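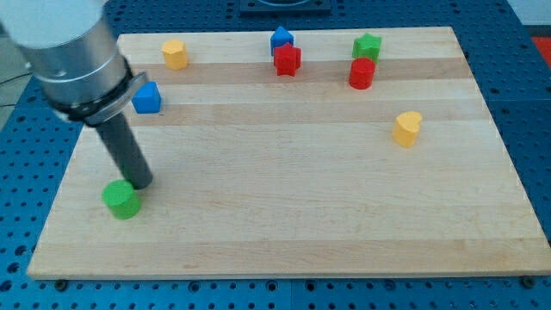 Coloured blocks on the pale wooden board, with the arm's dark rod just above the wood beside the green cylinder.

Can a machine tidy up yet?

If you have ever stepped on a toy brick in the dark you will have a personal interest in this one. Pushing things into place is a big part of tidying, after all. You sweep crumbs into a heap with the side of your hand, you nudge the mugs along to make room for one more, you shove the post to the end of the counter and call it filed. Hardly any of it involves picking something up properly. So a robot that can push small objects about on a flat surface, and do it when somebody simply asks, is closer to real housework than it sounds.

I spent an afternoon in January at the Mindham open workshop, where the Vundley group has been trying exactly this, and I came home rather excited. The arm they use is called Roy. Roy has no fingers. It has a rod, and with the rod it can push, and everything else has to come out of pushing well.

The requests are given in ordinary words. Put the red star next to the red cylinder. Move the yellow heart to the left. Get the greens together. There are pairs in each colour, so "the green one" won't do, and the software has to work out which green one you mean from the rest of the sentence. I was allowed to type a few in myself and I am sorry to say I was quite vague (it was straight after lunch). "Bring the heart over to the others" got a short pause and then a slow, sensible push in the right direction. I was delighted!

What surprised me was how hard the pushing itself is. Try it at home with a pencil and a bottle top. Press dead in the middle and it slides along nicely for a bit, then you drift off centre and it spins away to one side. A cylinder at least behaves the same whichever side you come at it from. A star is a nightmare, with the rod slipping into the notch between two points, which is a help when you want to go straight and a nuisance when you want to let go. The heart has one good place to push and several bad ones. Roy goes round behind a block, gives it a shove, stops, goes round again and corrects. It looks fussy, but I do much the same when I park.

The group gave us some figures on the way round. Roy has practised on 4,000 requests so far, and on the day before our visit it ran 170 of them without anybody putting a hand on the board. Of those, 17 went wrong. The usual trouble was a block that got knocked while Roy was on its way to a different one, and after that came blocks pushed into a corner where the rod couldn't get round behind them. I asked how long a typical request takes and was told up to 2 minutes. My nephew could do it in the time it takes to say it, but then my nephew has never once done it when asked.

So is it ready for the kitchen? No, and the people at Vundley were the first to say so. The board is flat, the light is good, and every block is a bright, plain colour. Your worktop has a kettle lead across it and something sticky by the toaster. A tea towel doesn't slide like a block does. A full glass must not be pushed by its rim, and a machine has to know that before it starts. There is also the whole business of getting things off the surface and into a cupboard, for which a rod is no use at all.

The shop floor looks nearer. Prestell, who pack small parts and let the group try things out at their sorting benches, would like an arm that can spread out a heap of mixed pieces so that they can be seen one by one, and then nudge the odd ones to the side. Flat bench, good light, the same few shapes all day long. That is much more like the board, and the hope is to have a first trial going before the summer. Nobody there expects it to be fast. They would be content with something that keeps going steadily through the dull part of the afternoon.

The thing I keep thinking about is the talking. A few years ago you would have needed a program for each little job, written by someone who knew where every block was going to be. Now a visitor with no training can type a woolly sentence and the arm has a decent go at it, and if you change your mind halfway you can type something else and it will turn round and do that. I tried it with the red star, twice. For me that matters more than the speed, which will surely come along in time.

The workshop opens to visitors again in the spring, and they are keen to have people bring their own requests. Write down the things you say at home when you want something moved, in the words you really use, and hand them in at the desk. Mine said "shift that lot over a bit", and they have promised to let me know how Roy gets on with it.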